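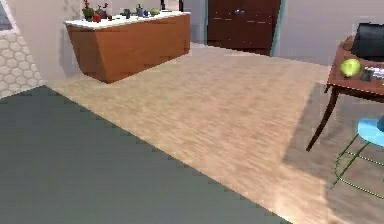

Urkarel render logs, second release
README, last revised July 26, 2024

What this is

A set of recorded runs from a simulated flat, put together to test a navigation and object-search planner. The simulator wrapper is called Gunby. The planner is called Wojcik. The rooms, furniture and clutter come out of a generator called Nirkora, which we did not write and have mixed feelings about. Urkarel is only the name of the release.

There are 407 runs. Each run has camera frames, the pose of the camera, the goal the planner was given, the plan it produced and the log of what it did next. No real rooms were used and no real robot was driven.

Please read the section on what we don't believe before you put any of this in a table.

What is in each run folder

frames/ holds the compressed colour frames in time order. They are small and lossy. The lossless copies were too big to keep and we deleted them in March, a decision Dexter Lyons still defends and Rochelle Brannigan still doesn't.

poses.csv has one line per frame, with position in metres and heading in degrees. Heading is clockwise from the room's long axis. The first release had it anticlockwise in half the folders. If your robot drives confidently into the kitchen counter, check which release you downloaded.

goal.txt is the instruction as plain text, such as "go to the long table and find the phone".

plan.json is the planner's output before anything moved. We never edit it afterwards.

events.log is everything after that: replans, timeouts, contacts, and the planner's own verdict on whether it reached the goal. Treat that verdict as a claim made by an interested party.

labels.json gives object names and masks. See the complaints further down.

Getting it to run

You need the Gunby wrapper at the version named in version.txt inside the archive. Newer versions load the runs without any warning and then shift the table tops upwards slightly, so objects sink into them. Unpack the archive, set GUNBY_ROOT to the folder, and run

gunby replay --run 61

Run 61 is a decent first check as it is short and has one replan in it. If the replay finishes with the same number of events as the log, your set-up is fine. If it finishes with more, you have the wrong physics step. Five milliseconds is the right one, whatever the wrapper's help text says.

On a machine without a graphics card add --no-render. You'll get the poses and events and no pictures.

How the labels were made

The masks come straight from the simulator, so their edges are exact. The names don't deserve the same trust. They were taken from the asset files, where whoever built the asset typed whatever they liked. Deok-su Ban went through 3,000 of them by hand and merged the obvious duplicates. He left anything doubtful marked "unclear", and we'd ask you not to "clean" those by guessing.

An exact mask with a doubtful name is still a doubtful label. We have read several write-ups of other sets that report the first half of that and skip the second.
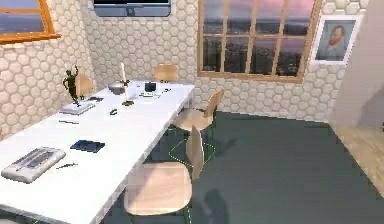 Meeting table with chairs and desk clutter, as rendered. The small dark item in the middle of the table is the sort of thing we leave as "unclear".

Small things on big tables are where detection falls over. A pen is a few pixels wide from the far side of a room, and after compression it may be less than that. The detector we ship with Wojcik will still give you a box and a high score for it on a good day. We don't think it sees the pen. We think it has learnt that tables have pens on them, and the generator is only too happy to agree.

Dwayne Pettigrew tested this by deleting the small objects from the tables and running the detector again. It went on reporting pens. The script is in tools/strip_small.py and we recommend trying it on your own model before you send us a score.

What we don't believe

That success here says much about a real flat. Floors in these renders are flat, the light stays put and nobody leaves a bag in the doorway. A planner can do very well by learning where the generator likes to put things.

That the planner "understands" the instructions. Swap "find the phone" for "find the phone, but not on the table" and the plan often comes back unchanged. Reginald Ferreira thinks this is a parsing fault that can be fixed in an afternoon. He has thought so for several afternoons.

That the contact count is a safety measure. It counts touches between the robot's body and the furniture. Chair legs are thin, the collision shapes around them are crude, and a fair number of contacts are with air. Near misses aren't recorded at all.

That more rooms will fix it. We were asked for more rooms after the first release and made them. The scores went up and the failures stayed the same.

Known faults

Green edges show up on some thin chair legs. They are in the colour frames only and don't affect the masks.

Textures on floors smear at low angles. If you use visual odometry, expect drift on the wood and worse on the carpet.

Objects cut by the border of a frame keep their full name but have a partial mask. Filter these out before scoring, or at least say that you haven't.

Some runs end while the planner is still thinking. These are marked "timeout". The first release counted them as failures; this one leaves them out of the success rate and lists them separately, which makes the planner look better. We would prefer that you quoted both figures.

Replays are repeatable on one machine. Across two machines they mostly are, and we haven't found out why it is only mostly.

Uses

Good for: checking that a planner's file handling works, comparing two versions of the same planner, finding out how a detector behaves on small objects.

Poor for: ranking planners from different groups, anything involving people, anything with the word "deployment" in it.

Changes since the first release

Heading convention fixed. Timeouts split out. Duplicate names merged. Runs with a missing plan.json removed. The old success table has been taken out of this file and isn't coming back until someone can reproduce it from the logs.

Questions and faults

Open an issue and give the run number, the wrapper version and the last lines of events.log. Screenshots of a score on its own will be closed. Rochelle looks after the labels, Dexter looks after the archive, and anything to do with Nirkora's furniture should go to Nirkora.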